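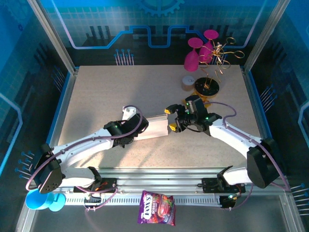

図1 斑点模様の天板と対象物品の一部。右奥にワイングラス、ワイヤー製の造形物、円盤形の台、手前に菓子袋。

斑点模様の天板における小物の視認性と片付け手順の検討
生活空間演習 課題報告書
Peltville校舎 共同作業室班
2021年4月

1. 目的

共同作業室の卓は、淡い色の地に細かな斑点の入った天板をもつ。汚れが目立ちにくいとして選ばれた柄だが、小さな部品や切れ端が卓上に残っても気づきにくいという指摘が、前年度の利用記録に繰り返し現れている。本課題では、天板の柄と置かれる物の色、大きさ、高さとの関係を整理し、卓上の見落としを減らす片付け手順を作成することを目的とした。

前年度の班は収納容器の追加を提案したが、容器が増えた後も置き忘れの記録は減っていない。このため今回は容器の数を変えず、物を取り上げる順序と、天板を確認する方法の二点に範囲を限った。卓の買い替え、天板へのシート貼付といった設備の変更は扱わない。

2. 対象

2.1 卓と周囲

対象は作業室の奥にある囲い付きの卓である。囲いの壁面には青い回路基板柄が印刷されている。手前の縁に沿って銀色のアルミ製レールが卓の幅いっぱいに通っており、レールより手前の帯状の部分は、奥の面とは別の区画として扱う必要がある。利用者の意識では「卓上」はレールの奥を指し、手前の帯は卓上に含まれていない場合が多かった。事前の聞き取りで片付けの範囲を図に描いてもらったところ、手前の帯を範囲に入れた回答は少数であった。

2.2 天板の柄

斑点は角張ったもの、丸いもの、細長いものが混在し、大きさは針先ほどの点からやや大きな片まで幅がある。色は炭色、灰緑、黄褐色、淡いベージュ、橙、錆びた茶などで、向きに規則性はない。テラゾーに似た外観であるが、材質は台帳に記載がなく、本報告では単に斑点柄の天板と呼ぶ。

柄の色数が多いことは、片付けの観点では不利に働く。単色の天板であれば地の色と異なるものはすべて異物とみなせるが、この天板では橙や茶の小片があっても柄の一部と区別しにくい。判別には輪郭、厚み、影など色以外の手がかりが必要になる。

2.3 物品

作業室で日常的に卓に置かれる物のうち、寸法と色の異なるものを選んで対象とした。選定にあたっては、個人の持ち物と飲食中のものを除いた。物品は次の四群に分けた。

A群 背の高いもの
マゼンタ色のプラスチック製ワイングラスなど。離れた位置からも確認できるが、倒れると占有面積が変わる。

B群 形の定まらないもの
銅色のワイヤーを巻いた造形物、布状のシート、菓子袋など。輪郭が複雑であるか、置くたびに形が変わる。

C群 低く平らなもの
黒い円盤形の台、明るい灰色の直方体ブロックなど。面積はあるが高さが小さい。

D群 小片
切れ端、糸くず、ワイヤーの端材など。斑点の大きさに近い。

短い円筒形のカップと青いプラスチックカップは、高さではA群とC群の中間になる。いずれも立っている場合と横になっている場合とで見え方が大きく異なるため、立位をA群、横倒しをC群として記録した。

3. 方法

3.1 区画

天板を50 mm間隔の格子に区切った図面を作成し、物品の位置を図面上に記入した。天板そのものには線を引いていない。格子の間隔は、ワイングラスの台座が一つの升に大きくはみ出さずに収まることを条件として決めた。予備の図面では間隔をさらに細かくしたが、記入に時間がかかり、片付けと並行して記録できなかった。

3.2 配置

配置は三通りとした。配置1は物品を互いに離して置くもの、配置2は奥の縁に寄せて置くもの、配置3は布状のシートの下や脇に小さな物が入り込むものである。配置2ではワイングラスとワイヤーの造形物を隣接させた。ワイヤーの輪がグラスの周囲に絡む状態が利用記録に多く見られたことによる。

菓子袋は折りたたまず、広げたまま置いた。図1の袋はFOX'Sの表示がある紫色のもので、赤い果実の絵柄が入っている。色としては天板から最もはっきり分離する物品の一つである。

3.3 手順

片付けの担当は班員が交代で務めた。担当者は配置の内容を知らされない状態で卓の前に立ち、10分を上限として物品を収納箱に移した。収納箱は従来から室にあるUkmontの積み重ね式を用い、群ごとに一箱を割り当てた。終了の申告後、別の班員が図面と照合し、残っていた物とその位置を記録した。

比較した手順は次のとおりである。

手順P 利用者の任意の順序で取り上げる。従来の方法にあたる。
手順Q 大きいものから順に取り上げ、最後に天板を目視する。
手順R B群を先に外し、続いてA群、C群の順に取り上げ、最後に低い角度から天板を見る。

試行は4週間にわたって行い、同じ担当者が同じ配置に続けて当たらないようにした。天板の拭き取りには常備のPikowの布を使用した。布の色が見落としに影響する可能性を考え、期間中は同じ色のものに統一した。

3.4 照明

照明は天井灯のみとし、位置と明るさは変更していない。ただし天板の見え方は場所によって均一ではない。強く照らされた部分では淡い色の斑点が地に溶け込み、ほとんど判別できなくなる。一方、物の陰になった部分は青みのある灰色に沈み、小さな斑点がむしろはっきり見える。明るい場所ほど確認しやすいという当初の想定は、この天板には当てはまらなかった。この点は予備観察の段階で班内の意見が分かれたため、明るい部分と陰の部分を別々に記録することとした。

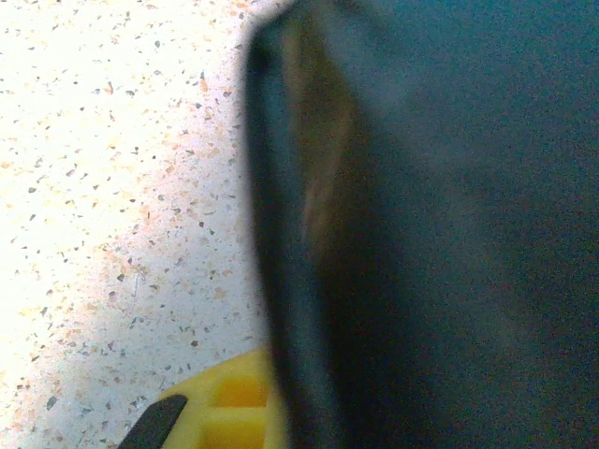

陰と明るい部分の境は線として引けるものではなく、色調が徐々に移り変わる。記録にあたっては境界の升を「中間」とし、明、中間、陰の三区分で集計した。中間の升を明と陰のどちらかに振り分ける案もあったが、担当者ごとに判断が異なり、照合のたびに食い違いが生じたため採用しなかった。

布状のシートの縁も同様に扱いが難しい。暗い青緑色のシートは天板との対比が強く、シート自体が見落とされることはない。問題となるのは縁に接する小さな物である。目はまず大きな暗い面に引かれ、その脇の天板には注意が向きにくい。縁のすぐ外側の升は、シートを外した後に改めて確認する区画として図面に斜線を入れた。

4. 結果

4.1 群別の傾向

A群は立っている限り、いずれの手順でも見落とされなかった。ワイングラスはマゼンタ色で、天板の斑点に近い色がない。奥の縁の近くにあっても手前から確認できた。ただし配置2ではワイヤーとの絡みを解くために時間を要し、グラスを先に引いた試行ではワイヤーが動いて隣の物の位置が変わった。

B群のうちワイヤーの造形物は、全体としては見落とされない。しかし銅色は斑点の橙や茶に近く、輪の下端が天板に接する部分では線の行方を追いにくい。背景となる壁面にも線状の柄があるため、奥の縁に沿って立ち上がる部分も輪郭が読み取りにくかった。造形物を持ち上げた後に端材が残る例は手順P、Qの双方で見られた。

C群では円盤形の台が確実に回収された一方、灰色のブロックは明の区分で発見が遅れる傾向があった。面が天板の地に近い明るさになり、側面の影だけが手がかりになるためと考えられる。黒い台は明、中間、陰のいずれでも差がなかった。

D群は予想どおり最も残りやすかった。とくに細い糸状のものは、斑点より長いにもかかわらず幅が極端に狭く、正面から見下ろしただけでは柄と区別できない場合があった。色よりも長さが手がかりになるが、担当者の多くは点を探す見方をしており、線を探していなかった。

4.2 手順別の傾向

手順Pでは担当者による差が大きかった。目立つものから取る者と、近いものから取る者とに分かれ、後者は奥に到達する前に手前の区画を確認済みと判断していた。その後に奥のワイヤーを動かすと、確認済みの区画に端材が落ちる。

手順Qは所要時間が短く、A群とC群の回収には十分であった。しかしB群を大きさで一律に並べることができず、広げた袋と丸めた袋とで順序が変わるなど、判断に迷う場面が多かった。

手順Rは所要時間では手順Qに劣るが、残りが最も少なかった。形の定まらないものを先に外すことで、その下や脇にあった物が早い段階で現れる。また、動かす際に落ちる端材がすべて確認の前に出そろうため、確認のやり直しが生じなかった。

4.3 位置別の傾向

残った物の位置は、レールより手前の帯、シートの縁に接していた升、明の区分の三か所に偏った。手前の帯では、袋やカップのように大きく色の強い物まで残ることがあった。青いカップが左手前に横倒しで残った試行では、担当者は終了を申告した後、照合者に指摘されるまで気づいていない。視認性の問題とは別に、範囲の認識の問題として扱うべき結果である。

中間の区分では、残りの数に目立った偏りは見られなかった。ただし升の数自体が他の区分より少なく、比較の条件はそろっていない。

5. 考察

5.1 色と柄

見落としの有無は、物品の色が天板の斑点の色に含まれるかどうかで大まかに説明できる。マゼンタ、紫、鮮やかな青は斑点に含まれず、橙、茶、灰は含まれる。もっとも、黒い台が残らなかったことから、面積が十分に大きい場合には色の一致は問題にならない。色の一致が効くのは、物の大きさが斑点に近い場合と、明るさが地に近い場合に限られる。

この結果から、端材の出る作業では斑点にない色の材料を選ぶという対策が考えられる。しかし銅色のワイヤーのように材料の色を変更できないものもあり、一般的な対策にはならない。

5.2 視線の角度

手順Rの最後に行う低い角度からの確認は、D群に対して有効であった。天板の斑点には厚みがなく、視線を下げるほど詰まって見えるのに対し、上に載った物は高さをもって見える。厚みのほとんどない糸状のものでは効果が弱く、布で一方向に拭いて集める方法を併用する必要がある。拭く方向を往復にすると、集めたものが再び散る例があった。

5.3 収納箱

群ごとに箱を分けた結果、物品を取り上げる順序と箱の順序が一致し、手順を覚えやすくなったとの意見が班員から出た。一方で、ワイヤーの造形物は箱に入れると輪が変形する。棚の上段に直接置く方が適切であり、B群の箱は袋とシートに限って使用するのがよい。Prothero製の浅型トレイをD群に充てる案も検討したが、室内に在庫が一枚しかなく、比較には至らなかった。

5.4 限界

担当者が班員に限られており、柄に慣れた者の結果であることは考慮しなければならない。配置を伏せていても、回を重ねるうちに残りやすい場所を予測するようになる。手順Rを後半に多く実施した週があり、慣れの影響が手順の差に含まれている可能性がある。また、前年度の利用記録は通し番号159までを参照したが、位置の記載がないものが多く、今回の結果と直接比べることはできなかった。

6. 提案する手順

以上をふまえ、作業室に掲示する手順を次のように定めた。

(1) 布、袋、ワイヤーなど形の定まらないものを外す。絡んだものは、その場で解いてから動かす。
(2) グラス、カップを箱に移す。横になったカップも含む。
(3) 低く平らなものを移す。
(4) レールより手前の帯を左端から右端まで見る。
(5) 目の高さを下げ、天板を奥から手前へ確認する。
(6) 布で一方向に拭き、端材を手前に集める。

掲示は文字のみとし、図面は添付しない。試作した掲示では格子図を併記したが、利用者は図の升を読むことに注意を取られ、天板を見る時間が短くなった。

7. 今後の課題

糸状のものの検出については、拭き取り以外の方法を試していない。横方向から補助灯を当てる方法は有望だが、明の区分がさらに広がるおそれがあり、光を当てる位置の検討が先になる。手前の帯については、範囲の認識を促す表示が必要かどうかを、班員以外の利用者を対象に調べる。担当者の慣れを分離するため、手順の実施順を週ごとに入れ替えた再試行も予定している。

付記

照合に用いた格子図の原紙と記入済みの図面は、1月までの利用記録と同じ綴りに収めた。升の番号は左奥を起点とする。初期の図面のうち左手前を起点としたものには、右上に「旧」と記入してある。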